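# On the Weighing of Noodles

The kitchen at Lundik has kept a written record of what is cooked in it for a little over three years. The record is held in a ruled notebook and, from last February, in a spreadsheet as well. It now stands at 1,086 entries, the majority of them rice, porridge, lentils and bread. Readers of this blog will be aware that I regard the record as useful and that other members of the household regard it as a hobby. Both positions have been noted.

Noodles have been the weak point. Where rice is entered in grams and water in millilitres, the noodle entries have until recently read "one handful", "two nests", or, in one case, "enough". It was resolved in the spring that this should be corrected, and the present post sets out the arrangements now in force.

## Equipment

The scale remains the one purchased from Mrema when the previous one ceased to hold a steady reading. It is a flat digital model with a dark square platform on a silver-coloured base, and it has been kept out on the counter permanently. Under the former arrangement it lived in the cupboard above the refrigerator, and it was found that a scale which must be fetched with a stool is a scale which is not used.
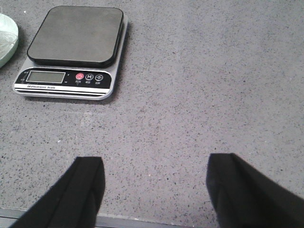
The matter of the counter itself was also considered. A scale should stand level, and the section nearest the window was found to be unsuitable on account of a slight fall towards the sink. The present position was checked with a spirit level on two occasions and judged satisfactory. It is requested that the scale not be moved in order to make room for post, keys or shopping. Should it be necessary to move it, it should be returned to its place before the next meal and allowed to settle at zero before anything is put on it.

The speckled grey surface has one drawback, in that small pieces of food do not show up well against it. The counter is accordingly wiped at the end of each session whether or not it appears to need it. A damp cloth is sufficient. Abrasive powders are not permitted.

## The plate

A good deal of thought was given to the question of the vessel. The following were tried over a period of several weeks:

- The large mixing bowl, which hides the display when placed centrally.
- The colander, which stands unevenly on its three feet and leaves water on the platform.
- The shallow green plate from the Undero set, which has a low rim and is light enough to be lifted with one hand.

The green plate was adopted. Its disadvantage is that fine noodles do not stay within it. They spring outwards, and a portion that looks modest in the packet will stand in a considerable heap and trail over the rim. This is accepted. Strands that hang over the edge are still weighed, provided that they do not touch the counter, and the person weighing is asked to tuck them in before taking a reading. Loose ends left resting on the counter take part of the weight off the platform and produce a figure that is slightly too low – a fault that accounts, I now believe, for several of the odd results in the notebook.

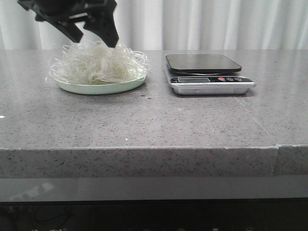 *Reading time: 5 minutes. Filed under: Kitchen, Records.*

## Procedure

The procedure is as follows. It has been written out and fixed to the inside of the cupboard door.

1. Place the empty plate on the scale and set the reading to zero.
2. Remove the plate and add the noodles away from the scale, so that broken pieces do not fall around the platform.
3. Arrange the strands so that the heap is reasonably stable.
4. Return the plate to the scale, wait for the figure to stop changing, and write it down.
5. State whether the noodles were weighed before or after soaking.

The fifth step was added following a disagreement. Fine noodles take up a great deal of water, and an entry that does not say which weight was taken is of very little value to anybody reading it later. Older entries in which this is unclear have been marked with a pencil cross and will not be used for planning purposes.

## Quantities

The household's standard portion for one adult has been set at 104 grams, soaked and drained. I am aware that this is an untidy number. It is the mean of the portions that were served and finished during the trial period, and I did not feel justified in rounding it. Guests may be offered more.

Soaking is carried out in hot water for 10 minutes, with the noodles turned over once. The Niltik brand, which we buy most often, is a little firmer than others and can be left for slightly longer if the noodles are to be eaten cold. For soup they should be drained early, as they will continue to soften in the bowl.
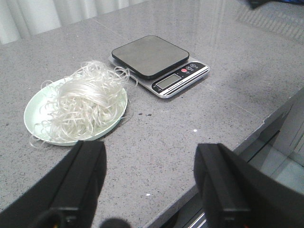 *Noodles on the green plate, with the scale behind.*

## Matters outstanding

Two questions have been deferred. The first concerns the cutting of noodles before serving. There is support in the household for passing kitchen scissors through the heap once or twice, which would make them easier to portion. I am not in favour, but I have agreed to try it for a month.

The second concerns egg noodles, which are thicker, lie flatter and may not require the plate at all. They will be dealt with in a separate post once enough entries have been gathered. In the meantime they should continue to be recorded by the nest, with the size of the nest stated.

Comments on the soaking time are welcome below, particularly from readers in hard-water areas.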